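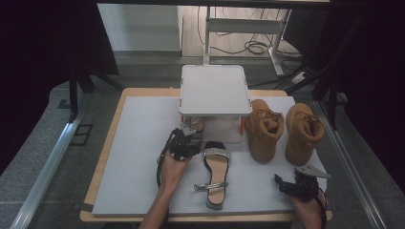 분류: 로봇 조작 연구 | 문서 관리: Clollow 연구소 시연학습팀

Stutness(스터트니스)는 손에 쥐는 그리퍼로 사람의 시연을 모아 로봇 조작 정책을 학습시키는 방법이다. Clollow 연구소의 Celeste Vieira가 제안. 초판 보고서는 2023-02-20 공개.

개요
원격조종 없이 사람이 양손에 그리퍼를 하나씩 들고 직접 작업한다. 그리퍼는 손등에 끈으로 고정하는 방식도 있음. 시점은 작업자 쪽에서 내려다보는 카메라를 쓴다. 팔 궤적을 그대로 베끼는 게 아니라 집게 끝의 상대 자세를 예측한다는 점이 선행 기법 Maksymiv와 다르다.

신발 정리 과제
대표 과제. 회색 판 위에 흰색 받침대를 놓고 신발을 받침대 아래나 옆으로 옮긴다. 끈 달린 검은 샌들, 황갈색 스웨이드 워커처럼 모양이 크게 다른 신발을 섞어 쓴다. 샌들은 끈이 늘어져서 잡는 위치에 따라 자세가 많이 바뀌고, 받침대 밑은 그늘이 져 집게 끝이 잘 안보인다. 난이도가 높은 편.

데이터
시연 2,444건. 이 중 302건은 평가용으로 분리. 받침대 위치와 신발 방향은 매 회 바꾼다. 손이 판 밖으로 오래 나간 구간은 잘라냄. 1월에 라벨 기준이 한 번 바뀌었으므로 그 이전 기록과 섞어 쓸 때 주의.

결과
워커는 Maksymiv보다 안정적으로 놓였다. 샌들은 차이가 작음. 학습 시간은 거의 3배로 늘었는데 대부분 영상 전처리에 든다. 실패 유형은 크게 2가지로, 끈이 집게에 걸려 안 떨어지는 경우와 받침대 다리에 부딛히는 경우.

한계
바닥이 단색 판일 때만 검증됨. 무늬 있는 깔개에서는 아직 결과 없음. 양손 동시 파지도 미평가.

후속 연구
Illia. 집게에 힘 감지를 더한 버전이며 별도 문서 참조.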